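Home Questions Tags Users Unanswered Help

Yellow paint is drying in two different shades on the same wall. More coats or start over?

We bought a house in Clirville last spring and the back bedroom had a dark tan wall color that I wanted gone. I picked a pale lemon yellow from the Stuven store, their interior eggshell, and bought two gallons. The walls were patched in a few places where the last owners had shelves. I filled the holes, sanded, wiped down, and went straight to paint. I did not prime. The can says paint and primer in one and I took that at its word.

Two coats are on. Three of the walls look all right in daylight, a bit thin near the ceiling. The fourth wall, the one across from the window, has a big area along the lower part that looks deeper and more golden than the rest. The edges of it are soft, so it isn't a lap mark or a place where I stopped for lunch. It was there after the first coat and I figured the second would take care of it. It's still there.

Things I have already checked:

The two cans have the same tint code on the lid.
I stirred both of them, but I did not mix them together in one bucket.
The wall isn't damp. The other side is a hallway and there are no pipes in it.
I used the same roller cover for the whole job, a 3/8 nap.

I have maybe a third of a gallon left. The room has to be finished before September because my mother-in-law is moving into it. I don't mind doing another coat but I don't want to keep buying yellow paint forever if it will never even out. Should I prime over everything and begin again, or just fix the one wall?

Tags: interior-paint, yellow, coverage, primer

2 comments

What kind of bulb is in the room? I had a hallway that looked like two colors until I changed the bulbs.

It's a warm bulb in a ceiling fixture, but I see the patch in daylight too. It's weaker in the morning and strongest in late afternoon.

3 Answers

Accepted answer

Yellow is the hardest common wall color to get even coverage with. The yellow pigments used in most house paint are more see-through than the ones in grays and tans, so whatever is under them keeps showing for several coats. Over dark tan you get a warmer, dirtier yellow. Over fresh white filler you get a cleaner one. If your first coat went on heavier in some areas than others, you'll see that as a change in color even when all of it came out of the same can.

I would not strip anything or start from bare wall. What I'd do is this. Let the last coat dry at least overnight. Sand lightly with 220 to knock down any roller texture, then wipe with a damp cloth and let it dry. Roll one full coat of a white or very light gray primer on the problem wall, corner to corner. Don't spot prime just the golden area, or you will trade one patch for another. Then pour everything you have left plus one new gallon into a five gallon bucket, stir it well, and work only out of the bucket. Two coats over primer should do it.

Keep the roller loaded. People stretch yellow because it looks wet and covered going on, and it dries thin. Work in sections three or four feet wide, floor to ceiling, and finish each one with light strokes in the same direction before you move over.

The timing you mention in the comment also matters. If the patch is weaker in the morning and strongest late in the day, some of what you see may be light and not paint. Low afternoon sun hits the floor and bounces up onto the bottom of the wall. With an oak or orange-toned floor the bounce is warm, and pale yellow picks it up more than almost any other color. Before you spend money, lay a white sheet on the floor in front of that wall at the time it looks worst. If the patch fades a lot, hold off on the primer and see how it looks with a rug down. 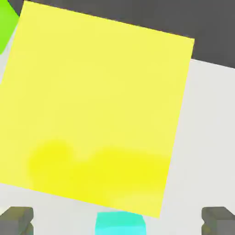

How long should primer dry before the yellow goes on over it?

Go by the can, and add time if the room is humid. Most water-based primers are ready for a topcoat in one to three hours. Overnight is safer for a deep color underneath, and it costs you nothing if you prime in the evening. Oil-based primer needs longer and the room needs to be aired out, so for a bedroom I would stay with water-based unless there are stains coming through.

One more thing on quantity. A gallon is usually sold as covering up to 400 square feet, but plan on less with yellow. My own place was 2,000 square feet of wall in total, and the two yellow rooms used more paint than the rest of it put together.

3 comments

Did the sheet test at five o'clock. The patch got a lot lighter but did not go away completely. So it's some of both, I guess. Floor is oak.

Then prime that one wall and put a rug down. I'd leave the other three alone except for the thin part by the ceiling.

Use the bucket for those touch-ups as well or they'll show.

Answer 2

Just switch brands. I used Rurine on my kitchen and it covered in one coat, no primer. Cheap yellow is always going to be cheap yellow.

1 comment

One coat over what, though? Over white that's possible. Over dark tan I doubt it.

Answer 3

I agree with the primer advice but have the store tint it. Ask them to put a little of your wall color in the primer, usually half strength. Our Dogbe counter does it free if you buy the primer there. With tinted primer you're most of the way to the color before the first real coat, and small misses are harder to see.

Also look at your patched spots from the side with a flashlight after dark. Bare filler soaks up paint and dries flatter than the wall around it, and a difference in shine can look like a difference in color. If that's part of it, the primer will take care of it — more yellow by itself might not.

I paid $600 to have someone repaint a dining room that I could have fixed with one can of primer, so I'd try the one wall first.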